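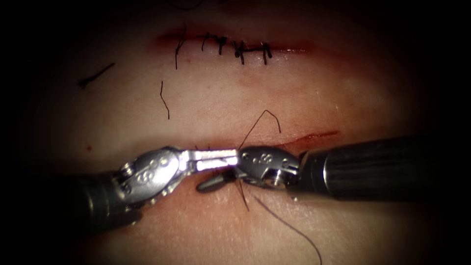
Ticket 554 – Trailer brakes pulse on the highway, controller drops out
Status: Closed
Product: Vivley brake controller, under-dash model
Vehicle: Dual-cab pickup towing a Vurovwood tandem-axle camper
Opened: 9th May

Customer report
Controller was installed by the Echeverría branch in early May. Works fine around town. Above highway speed the trailer brakes grab for a moment and let go, with no foot on the pedal. Display goes blank when this happens, then comes back with the gain reset to 2. Customer has been re-entering 25 at every stop. Wants to know if the unit should go back for warranty.

First reply
Asked customer to check the following before we send anything out:
Blade fuse for the controller feed, both legs tight in the holder.
Seven-pin plug for green buildup or bent pins.
Breakaway switch pin fully seated.
Whether the fault shows up with the trailer unplugged.

Customer update
Fuse fine. Plug cleaned, no change. Breakaway pin is seated. Drove the same stretch without the trailer and the display stayed on the whole way. Also says it is worse on concrete road than on asphalt.

Notes
Display stays on with no trailer, so the power feed from the truck is probably OK. Rough road making it worse points to a wire moving somewhere. Magnet short on one wheel would pull the controller down and could make it restart. Gain going back to 2 is normal after a restart on this firmware.

Asked customer to jack each wheel, spin it, and have someone work the manual lever while watching the display. Also asked for pictures of the wire run along both axles.

Customer update
Three wheels normal. On the rear left the display flickers when the lever is held and the wire is moved by hand. Wire is zip-tied to the axle tube and the insulation has rubbed through where it passes the spring hanger.

Fix
Sent Preveck axle harness, rear, with the longer sleeve. Customer cut out the damaged section and fitted the new piece with heat-shrink butt connectors. Told him to leave some slack at the hanger and tie to the frame side only – the factory tie position is too tight once the springs settle.

Result
Customer drove 100 miles with the camper loaded, half of it on the concrete section. No pulsing, display steady, gain held at 25. Controller is not faulty and was not returned.

Follow-up
Passed the tie position to Vurovwood dealer support. No answer yet. If another tandem comes in with the same complaint, check the rear left hanger first and link it to this ticket.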